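Informe de proyecto: Temblor esencial y respuesta al propranolol en adultos mayores
Asignatura: Fisiopatología del sistema nervioso
Autores: Desta Ambaye y Kiri Mahuika

1. Planteamiento

El temblor esencial es un trastorno del movimiento caracterizado por una oscilación rítmica de las extremidades superiores, presente durante la acción y el mantenimiento de una postura. Se diferencia del temblor parkinsoniano en que este último predomina en reposo. El diagnóstico es clínico y no existe un marcador biológico validado.

La hipótesis más extendida sitúa el origen en el circuito cerebelo-tálamo-cortical. Algunos estudios post mortem describen pérdida de células de Purkinje, aunque el hallazgo no se ha reproducido en todas las series – de ahí que se discuta todavía si se trata de una enfermedad neurodegenerativa.

2. Material y método

Se revisaron 80 historias clínicas anonimizadas del ambulatorio de Darnthorpe. Se excluyeron los pacientes con hipertiroidismo, tratamiento con valproato o litio y consumo elevado de alcohol. La gravedad se puntuó a partir de las espirales de Arquímedes archivadas en cada historia. Cada espiral fue valorada por los dos autores por separado; las discrepancias se resolvieron por consenso.

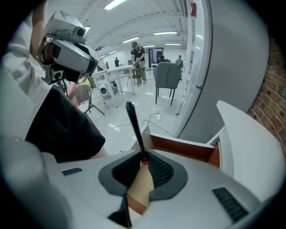
La dosis de propranolol se registró en miligramos diarios, tomando siempre la última pauta estable. No se incluyeron los pacientes tratados con primidona en monoterapia. Las pautas superiores a 140 mg se analizaron como grupo aparte, dado que en ellas los efectos adversos (bradicardia, fatiga, hipotensión ortostática) condicionan el cumplimiento.

3. Resultados

La puntuación mediana de las espirales descendió 2 puntos tras el inicio del tratamiento. El descenso fue menor en los pacientes con temblor cefálico asociado. En el grupo de dosis altas no se observó una mejoría adicional y los abandonos fueron más frecuentes.

4. Limitaciones

El diseño es retrospectivo y carece de grupo control. La espiral se dibujó en unos casos con bolígrafo y en otros con lápiz, lo que puede alterar la presión y, por tanto, el trazo. Tampoco consta la hora de la última toma – un dato relevante por la vida media corta del fármaco. Las historias del centro de Sivstead, solicitadas en diciembre, no se recibieron a tiempo y quedan fuera del análisis.

Anexo A: plantilla de puntuación de espirales.
Anexo B: criterios de exclusión desglosados.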